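Subject: Re: [standuvside-list] Oiling the hall floor, or leaving it be?

Hello all,

Sorry to be slow coming back to this, I've had a houseful and only sat down with the list last night with a pot of tea. I've kept the bit of the earlier message I'm answering:

> We bought the place in February and the boards in the hall have gone
> dull along the walking line. The previous owners left half a tin of
> Clamell hardening oil in the shed. Do I need to sand the lot back
> before I use it, or can I just give it a good clean and wipe it on?
> I'm a bit frightened of making it worse. Also, how long before we
> can put the rug back?

First of all, please don't be frightened of it! An oiled floor is about the most forgiving thing you can own. I've made every mistake going on ours at Standuvside and it still looks lovely when the afternoon sun gets in (and the dog has done far worse to it than I ever managed).

If the boards are only dull, you can leave the sander at the hire shop. Vacuum well, wash with a barely damp mop and a little soap made for oiled floors, and let it dry overnight. Then flick a few drops of water on the worn bit. If they bead up, there's plenty of oil left and you can stop right there and have a biscuit. If they soak in and leave a dark spot, it's thirsty.

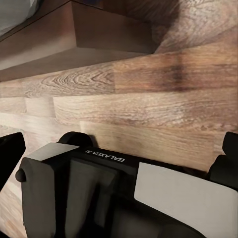 Page last changed: 25 July 2020

For a thirsty floor, 2 thin coats will beat one generous one every time. I put ours on with an old cotton T-shirt, working along the grain, a few boards at a time, and then I go back after a quarter of an hour and wipe off everything that hasn't gone in. People skip the wiping off and then write to us asking why the hall is sticky. I did precisely that my first winter here and we walked about in our socks leaving fluff behind us for a week.

As for the half tin in the shed, I'd be wary. If there's a skin on top you can sometimes lift it off and strain what's underneath through a stocking, but if it's gone thick like honey I'd take it to the tip and start fresh. I use the Flindus one these days, mostly because the shop in Awan keeps it and I can get there and back before lunch. Do try whatever you buy inside a cupboard first - colour is a funny thing, and boards you'd swear were a match can drink it up quite differently. 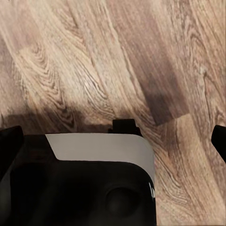 The rug I'd leave rolled up for 3 weeks if you can bear it. The floor will feel dry well before then, but oil goes on hardening for ages, and a rug laid too early leaves a shadow that you'll be looking at until next time. Felt pads under the hall table as well, please, and check them for grit now and then.

One serious thing before I go. Lay your oily rags out flat outdoors to dry, or drop them in a bucket of water. Never scrunch them up in the bin, as they can heat up and catch fire all by themselves. I know it's been said on this list before but we do have new neighbours among us and I'd sooner say it again.

Do let us know how you get on, and if you'd like to borrow my long-handled mop it's on the verandah, just help yourself.

Warm wishes to everyone from the top of the hill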